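회사 소개

Pundamar는 로봇 팔을 움직이는 소프트웨어를 만드는 회사입니다. 로봇 하드웨어는 직접 만들지 않습니다. 고객이 이미 가지고 있거나 새로 들여올 팔과 그리퍼, 카메라 위에서 돌아가는 제어, 인식, 계획 소프트웨어를 개발하고, 그 소프트웨어를 점검하고 고치는 데 필요한 도구를 함께 공급합니다.

고객은 크게 두 부류입니다. 하나는 대학과 기업의 연구실로, 조작 실험을 하는데 드라이버와 동기화 문제에 시간을 빼앗기고 싶지 않은 분들입니다. 다른 하나는 소량 다품종을 다루는 작업장입니다. 물건의 모양이 매번 조금씩 다르고, 지그를 따로 만들기에는 수량이 적은 곳입니다.

시작

회사는 Renji Kaneko와 Mariama Osei가 시작했습니다. 두 사람은 같은 연구실에서 양팔 조작을 다루었고, 논문에 실린 방법을 다른 장비에 옮길 때마다 같은 코드를 처음부터 다시 썼습니다. 관절 순서가 다르고, 그리퍼가 열린 상태를 0으로 읽는 장비와 1로 읽는 장비가 섞여 있었고, 카메라 시각과 관절 시각이 서로 다른 시계를 따랐습니다. 연구 주제와는 상관없는 일이었지만 한 학기의 상당 부분이 거기에 들어갔습니다.

처음 만든 것은 시각 동기화와 로그 저장만 하는 작은 프로그램이었습니다. 이름도 없이 옆 연구실 몇 곳에 나누어 주었는데, 오류 보고와 기능 요청이 계속 들어왔습니다. 요청에 답하는 일이 본업보다 커졌을 때 회사로 등록했습니다. 그때 정리한 로그 형식은 몇 번 고쳐졌지만 지금 제품에도 그대로 이어져 있고, 초기 버전으로 저장한 파일을 지금도 열 수 있습니다.

제품

Mustbridge는 제어 계층입니다. 제조사마다 다른 드라이버를 하나의 인터페이스로 묶고, 위에서 내려오는 목표 자세를 관절 명령으로 바꾸어 일정한 주기로 보냅니다. 양팔을 쓰는 경우 두 팔의 명령은 같은 시계에서 나갑니다. 한쪽 팔의 통신이 늦어지면 다른 쪽도 정해진 규칙에 따라 속도를 줄이거나 멈춥니다. 규칙은 설정 파일에 적혀 있으며 실행 중에는 바꿀 수 없습니다. 불편하다는 의견을 자주 받지만 이 부분은 바꿀 계획이 없습니다.

관절 한계, 속도 한계, 작업 영역 제한은 모두 Mustbridge 안에서 검사합니다. 상위 프로그램이 어떤 명령을 내리든 이 검사를 지나야 모터로 갑니다. 학습으로 얻은 정책을 붙일 때도 마찬가지입니다. 정책이 한계를 벗어난 명령을 내면 명령은 잘리고, 잘린 사실과 원래 값이 함께 로그에 남습니다. 잘린 명령이 한 실행 안에서 반복되면 경고가 올라갑니다. 단, 이 검사는 비상 정지 장치나 안전 등급을 받은 제어기를 대신하지 않습니다. 설치 문서의 첫 장에 같은 내용이 적혀 있습니다.

Dogbe는 인식과 계획을 맡습니다. 카메라 영상에서 물체와 손잡이, 모서리처럼 잡거나 밀 수 있는 부분을 찾고, 거기까지 가는 경로를 계산합니다. 저희가 특히 시간을 들이는 쪽은 가려짐입니다. 양팔 작업에서는 한 팔이 다른 팔의 시야를 막는 일이 흔하고, 손목 카메라는 물체에 가까워질수록 주변을 못 봅니다. Dogbe는 보이지 않는 영역을 비어 있다고 가정하지 않습니다. 마지막으로 관측한 시각을 함께 저장하고, 오래된 영역을 지나는 경로에는 비용을 더 줍니다. 그래서 팔이 멀리 돌아가는 것처럼 보일 때가 있습니다. 비용 값은 사용자가 조정할 수 있습니다.

형태가 변하는 물체도 다룹니다. 반죽, 천, 케이블처럼 고정된 모델을 맞출 수 없는 것들입니다. 이런 물체에 대해서는 자세를 추정하는 대신 윤곽과 높이를 추적하고, 동작을 짧게 끊어 매번 다시 봅니다. 아직 느립니다. 단단한 물체를 집어 옮기는 작업과 같은 속도를 기대하시면 맞지 않고, 도입 상담에서도 이 점을 먼저 말씀드립니다.

Nurnden은 기록과 재생 도구입니다. 관절 값, 명령, 영상, 계획 결과를 같은 시간축에 놓고 앞뒤로 돌려 볼 수 있습니다. 실패한 실행 하나를 열어 계획기가 그 시점에 무엇을 알고 있었는지 확인하고, 같은 입력으로 새 버전을 돌려 결과를 비교합니다. 고객사에서 오는 문의의 대부분은 이 파일 하나로 처리됩니다. 영상을 밖으로 내보낼 수 없는 곳을 위해 영상을 빼고 관절과 명령만 담는 내보내기 방식도 있습니다.

세 제품은 따로 쓸 수 있습니다. Nurnden만 쓰는 연구실도 있고, Mustbridge 위에 직접 만든 계획기를 얹어 쓰는 곳도 있습니다. 제품 사이의 메시지 형식은 공개되어 있습니다.

일하는 방식

새 코드는 시뮬레이션, 저장된 실행의 재생, 실제 팔의 순서로 올라갑니다. 재생 시험에는 저희가 모아 둔 실행 2,000건을 씁니다. 그중에는 실패한 실행이 많이 들어 있고, 일부러 그렇게 골랐습니다. 손잡이를 스치고 지나간 경우, 컵 같은 가벼운 물체를 밀어 버린 경우, 두 팔이 서로 기다리다 멈춘 경우 등이 각각 이름이 붙은 묶음으로 관리됩니다. 어떤 변경이 한 묶음의 결과를 좋게 하고 다른 묶음의 결과를 나쁘게 하면 그 변경은 그대로 합치지 않고 검토 회의로 넘깁니다.

실제 팔에서의 시험은 작업대 위에서 합니다. 양팔 작업대에는 서랍이나 상자처럼 손잡이가 있는 것, 세워 둔 것, 눌리면 모양이 변하는 것을 함께 올려놓는 일이 많습니다. 물체를 하나씩 따로 놓고 시험하면 잘되던 것이 함께 놓으면 안 되는 경우가 많습니다.
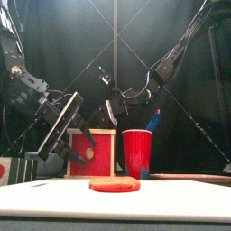 손잡이를 잡는 동작은 겉보기보다 조건이 까다롭습니다. 그리퍼를 벌린 폭과 손잡이의 지름, 접근하는 각도, 손가락 끝과 앞판 사이의 여유가 모두 맞아야 하고, 팔 하나가 들어가는 동안 다른 팔은 비켜 있거나 상자를 받쳐야 합니다. 예전에는 이 과정을 고정된 순서로 짜 두었습니다. 지금은 Dogbe가 두 팔의 역할을 그때그때 정하고, Mustbridge는 정해진 역할에 맞추어 한계값을 바꿉니다. 받치는 팔은 속도를 낮추고 힘의 상한을 좁히는 식입니다.

역할을 바꾸는 순간이 가장 많이 틀립니다. 잡던 팔이 놓고 받치던 팔이 잡는 동안 두 팔 모두 접촉 상태가 불확실해지기 때문입니다. Anas Hamdy가 이 부분의 코드를 맡고 있고, 버전마다 바뀐 내용은 배포 기록의 별도 항목에 적습니다. 4월 배포판에서는 전환 중에 새 계획을 받지 않도록 하고, 전환이 제한 시간 안에 끝나지 않으면 두 팔을 그 자리에 멈추게 했습니다. 제한 시간의 기본값은 5초입니다.

코드 검토는 두 사람이 합니다. 한 사람은 해당 모듈을 아는 사람, 다른 한 사람은 모르는 사람으로 정합니다. 모르는 사람이 이해하지 못한 부분은 주석이 아니라 코드를 고쳐서 해결하는 것을 원칙으로 합니다. 제어 주기 안에서 실행되는 코드는 여기에 실행 시간 측정 결과를 붙여야 합니다.

사람들

Renji Kaneko, 대표. 제어 계층을 처음 설계했고 지금도 Mustbridge의 인터페이스 변경은 직접 검토합니다.

Mariama Osei, 기술 책임. 인식과 계획을 총괄합니다. 변형 물체 연구를 이끌고 있습니다.

Anas Hamdy, 양팔 제어. 역할 전환, 접촉 감지, 정지 규칙을 담당합니다.

Citlali Nava, 도구 개발. Nurnden의 저장 형식과 화면을 만들고, 재생 시험 묶음을 관리합니다.

Adjoa Frimpong, 고객 지원 및 설치. 현장 설치와 교육을 맡고 있으며, 문의 메일에 처음 답하는 사람이기도 합니다.

도입 절차

먼저 사용 중인 장비와 작업 내용을 메일로 받습니다. 팔과 그리퍼의 모델명, 카메라 구성, 운영체제 버전, 다루는 물체의 사진이 있으면 답변이 빨라집니다. 지원하지 않는 장비라면 그렇게 답하고, 드라이버를 새로 작성할 수 있는지는 통신 규격 문서를 보고 판단합니다.

다음은 시험 설치입니다. 고객의 장비에서 고객의 작업 하나를 골라 진행하며 기간은 2주입니다. 이 기간의 실행은 모두 Nurnden으로 기록하고, 파일은 고객이 보관합니다. 끝나면 성공한 실행과 실패한 실행을 같이 보면서 계속할지를 정합니다. 작업이 현재 소프트웨어로 어렵다고 판단되면 보고서에 이유를 적어 드리고 거기서 마칩니다.

계약 후에는 설치와 교육을 하고, 이후의 갱신은 고객이 시점을 정합니다. 자동 갱신 기능은 없습니다. 돌아가고 있는 작업대의 제어 소프트웨어가 저절로 바뀌는 일은 없어야 한다고 봅니다. 이전 버전으로 되돌리는 방법은 각 배포판에 들어 있습니다.

자료와 연구 협력

공개 문서는 설치 안내, 인터페이스 설명, 로그 형식 설명으로 나뉘어 있습니다. 로그 형식을 읽는 라이브러리는 무료이며 제품을 쓰지 않아도 내려받을 수 있습니다. 대학과 비영리 연구 기관에는 Nurnden을 무료로 제공합니다. 신청할 때 연구 내용을 자세히 적으실 필요는 없고, 소속과 사용할 장비만 적으시면 됩니다.

고객의 실행 기록을 저희 시험 묶음에 넣는 경우는 서면으로 동의를 받은 때뿐입니다. 동의는 나중에 철회할 수 있고, 철회하면 해당 기록을 묶음에서 지우고 다음 배포판부터 그 기록 없이 시험합니다.

문의

제품 문의와 기술 문의는 같은 주소로 받습니다. 오류를 알려 주실 때는 Nurnden 파일과 함께 사용 중인 버전, 설정 파일을 보내 주십시오. 방문은 미리 시간을 정해야 하며, 오후 2시부터 5시 사이에 가능합니다. 작업대를 보러 오시는 경우 가져오고 싶은 물체가 있으면 메일에 크기를 적어 주십시오.

채용은 제어와 인식 분야에서 수시로 진행합니다. 지원서에는 직접 작성한 코드와, 그 코드에서 지금이라면 고칠 부분에 대한 짧은 설명을 넣어 주시기 바랍니다.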